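Unit 4: Planning and Paying for a Household Robot Bench

Mackenzie Nguyen

Reading before class: the Daria purchase file (all quotes, both versions of the floor plan) and the first half of the Thibodeau lease agreement.

4.1 What the money is for

Last unit ended with the task list for Daria, the mobile fetch-and-carry project. The list is short: drive from room to room, open a door with a lever handle, open a refrigerator, bring back one item. This unit turns that list into a budget.

Start with three columns. The first is equipment you must own on day one. The second is equipment you can lease or borrow. The third is anything that can be tested in simulation until the design settles. Most student budgets put too much in the first column. A mobile base with an arm takes up the largest share of any plan, and it is also the item most likely to be the wrong size if it is ordered early.

The Daria team received two quotes for the base. Nulmont offered an outright sale with one year of parts. Thibodeau offered a lease at $1,430 a month with service included and a minimum term of six months. Neither quote covered shipping, spare batteries or the charging dock. Read every quote for what it leaves out and write those items on your own sheet with a blank next to them. A blank is better than a zero -- a zero tends to stay there.

4.2 Simulate before ordering

The third column deserves the most attention. A simulated apartment lets you try base widths, arm heights and camera positions before any of them is bought. Doors can be left standing open, and the route to the kitchen can be made as awkward as the real one is likely to be.

For Daria the simulation cost was one workstation at $2,720 and the scene license from Zevstead at $786 for the year. Staff time to build and adjust the rooms was charged separately. Students often forget this line. Someone has to set the friction on the floor, fix a door that swings through a wall, and keep the refrigerator model matched to the appliance that will be used in the lab.

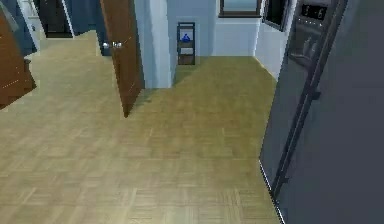

Should the simulation license be bought before the robot quote is final?

Buy the license first if the quote depends on dimensions you have not checked. The license is the smaller commitment, and the results may change which base you ask the vendor to price.

4.3 Measurements that drive cost

Three measurements affected the Daria order more than any others.

Base width against the narrowest passage. The team set a limit of 27 inches, including bumpers. That removed one Nulmont model from the list.

Reach to a lever handle and to a refrigerator handle. These are at different heights and need different pulls. An arm that manages one may need a lift column for the other, and the column is a separate line on most price sheets.

Turning space with a door open. Plan for the door in its worst position. If the base has to back up and try again, add run time, and then look at battery capacity once more.

4.4 Recurring costs

Put these on a second sheet, by month: lease or service plan, software renewals, replacement gripper pads, batteries, insurance, and lab space. The Zevstead license renews in March, two months before our lab funds are released, so the renewal has to come out of the earlier budget. Check every renewal month against your own funding calendar.

For the lease, multiply by the minimum term before comparing it with a purchase price. Then do it again for the full length of the project. The two answers may point in different directions, and your memo should show both.

4.5 Assignment

Write a two-page purchasing memo for Daria. State which items are bought, which are leased and which stay in simulation for the first six months. Use the quotes in the file and do not look up new prices. Attach both cost sheets, with blanks left in where a vendor gave no figure. Name one item you would cut if the budget were reduced, and say what testing would be lost with it.

Memos are due at the start of the next class. Paper copies are fine.

Course questions: see Mackenzie Nguyen during posted office hours | Copyright Mackenzie Nguyen, for class use | Back to top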